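About Avwood

Avwood reads warranties. We read the ones that come with refrigerators, mattresses, roof shingles, used cars and hearing aids, and we publish what we think they promise, in words a tired person can follow at the kitchen table. We also read extended service plans, which take longer and usually deserve less of your money.

The site began with a dishwasher. Themis Dimitriou had bought one with a "lifetime" tub, and the tub rusted through in its third year. The lifetime in the paperwork belonged to the tub. The labor to take it out and put another one in was covered for twelve months, and shipping was never covered. The new tub was free, in a sense, and the bill came to more than half of what the machine had cost. Themis had spent years handling claims for a furniture store and should have known better, and says so. The first review went up that November.

We don't think most warranties are dishonest. We think most are written by people who expect them to go unread, and that expectation has been a safe one for a long time. Words like "full," "complete" and "worry-free" get printed on the box. Words like "excluding," "prorated" and "at our sole discretion" get printed somewhere else. We start with the second set.

How we work

Every review is based on the complete document, including anything it refers to. If a plan says that coverage is subject to terms found on a website, we go and read the website, and if the page isn't there, we say that in the review. We don't accept a summary from the seller. We have been sent a great many summaries.

One reader does the first reading and a second reader who hasn't seen the notes does another. Where they disagree about what a sentence means, we print both readings. Companies sometimes write to tell us which one is correct. We ask them to put it in the warranty.

We score each document out of 100. We argued against having a score at all, and some of us still do. A number makes a muddy thing look clean, and we've seen our own scores quoted in ads by companies that left out everything else we wrote. Readers kept asking for one, though, so the score stays, at the bottom of the review, after the part we'd like you to read.

What we don't do

We don't test products. A good warranty can come with a bad toaster. We don't give legal advice, and a review here is no substitute for a lawyer if you are already in a fight. We can't get your money back. We read your letters, but we can't answer every one, and we'd be wary of any small outfit that told you it could.
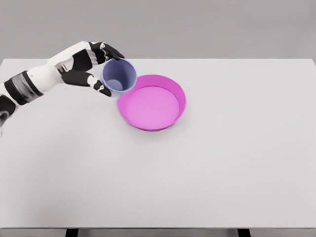
Nor do we predict. Every year we're told that the fine print is about to get simpler, usually by someone selling a way to simplify it. We'll believe it when the documents get shorter. The longest home plan we've read ran to 29 pages, and 3 of them were definitions, one of which was for the word "day."

Who pays for this

Readers do, mostly. A subscription covers the archive and the side-by-side charts. New reviews are free for the first month. We take no ads from anyone who makes, sells or insures the things we cover, and we don't earn a cut when you click through to a store – there is nothing to click.

We did take one outside grant, of $500, to pay for printing a large-type guide to hearing aid coverage. It came with no conditions. We looked for them.

You shouldn't take our word for any of this. The full text of every document we review is posted next to the review whenever we're allowed to post it, and our corrections page is linked from every review. It is longer than we'd like.

Page last reviewed 3/31/20

Recent reviews
Kaufmann sofa fabric plan: what counts as a stain
Memance mattress guarantee, revised again
Zastusham water heaters and the meaning of "normal use"
Who pays the shipping? A reader's letter and our reply
Corrections

Contact Avwood | Subscriptions | Copyright Avwood, all rights reserved | Back to top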